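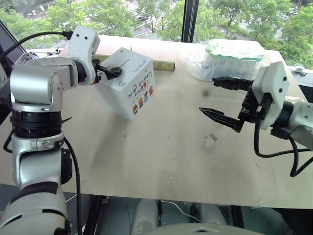 4.2 Transfer of pose presets between figure generations

A pose preset stores a list of joint rotations and nothing else. When the preset is loaded onto a figure other than the one it was made for, the rotations are applied to joints that may have a different name, a different rotation order, or a different rest position. Content makers usually fix the result by hand and sell the fixed files as a separate set. We wanted to know how much of that work could be done by a lookup table and how much could not.

The test set contained 980 presets taken from the Redach library, all made for the older base figure. We converted each one for the newer figure, called Dellen in the rest of this paper. Conversion ran in two passes. The first pass renamed the joints and reordered the rotation channels. The second pass added a fixed offset to each shoulder, thigh and foot to account for the change in rest position. The older figure rests with its arms straight out, and Dellen rests with its arms lowered. Without the second pass, nearly every standing pose came out with the hands inside the hips.

Twist was harder. The older figure has one forearm joint that carries both bend and twist, and Dellen has two. A lookup table has to decide how to divide the value. We tried an even split first, then a split that put all twist on the lower joint. The second gave better wrists and worse elbows. A skinned figure has to stretch a single surface across the same region, and any error in the split shows up as a pinch in the mesh.

Figure 3. Two robot arms over a tabletop.

Two of the authors, Skov and Eskildsen, scored the converted presets separately. A preset passed if it could be rendered from the front and from both sides without visible self-intersection. Clothing was left off. Where the two scores differed, the preset was passed to Srisuk for a third reading. In total, 93 percent of the presets passed after both passes with the lower-joint split.

The failures were not spread evenly. Seated poses with crossed legs made up the largest group, followed by poses with a hand touching the face. Contact poses depend on limb length as well as rotation, and our method does not change limb length. We excluded 11 of the failed presets from the timing results in Section 5 because they had been saved with scaling values that Dellen ignores.

Hand poses were converted with the same table but are reported separately. The finger joints match one to one except at the thumb base, where the rotation order differs. Lykkegaard corrected this by hand in the table in September, and the corrected version was used for every result given in this paper.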